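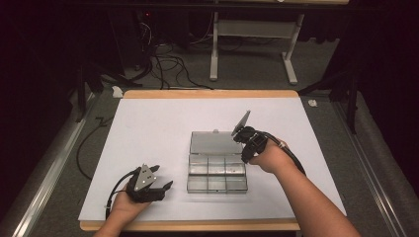 SPEAKER NOTES – OPEN DAY, TALK 2

Manipulation demo: the compartment box

Start when the door is closed and people have stopped moving around. Say which lab this is (Trokham, second stop on the tour) and that the talk is 15 minutes with the demo after it.

Ask who came in June. If it is more than a few hands, skip the history and go straight to the box.

Opening point. Most of the work in this room is done by people. A person holds one gripper in each hand and does a small job at the table. We record how the grippers move, and the robot learns from the recordings. Visitors from Sterel expected to see an arm moving by itself all day, so say this early.

The box. Clear plastic, hinged lid, six compartments in two rows of three. You can buy one in any hardware store. Leave the lid open while you talk so people can see the dividers. Point out that the plastic is see-through and throws back light, and that cameras have a hard time with that. The white sheet under it keeps the background plain.

The grippers. Two short fingers on the left one – let people look at how small they are. Point to the gray triangular plate on top with the white dots. Those are markers, and they are used to track where the gripper is. Mention the cables, and ask the front row to stay off the carpet.

Closing the lid. Ask the group how they would do it at home. Most will say one hand. Then explain why we use two: one gripper steadies the tray, the other brings the lid over. The tray is light and slides on the sheet if you push the lid alone.

Numbers, if asked. The box set has 502 recordings. All tasks together come to 3222. One session is 60 minutes, then the operator changes. Do not guess at the hours, send them to the handout.

What goes wrong. Lid slips off the fingers. Tray turns. Operator's sleeve covers the markers. We keep some of the failed tries and label them. People from Fernandes asked last time whether failures are thrown out, so say it clearly.

Demo. Two runs at normal speed, one slow. Do not talk during the slow one. Group limit is 26, and they can stand on three sides but not behind the operator.

Questions. The Denovus project comes up every time. Say it is a separate project and the next talk covers it – slides are with the next speaker.

Lights back up before the group leaves. Collect the handouts that get left on the chairs.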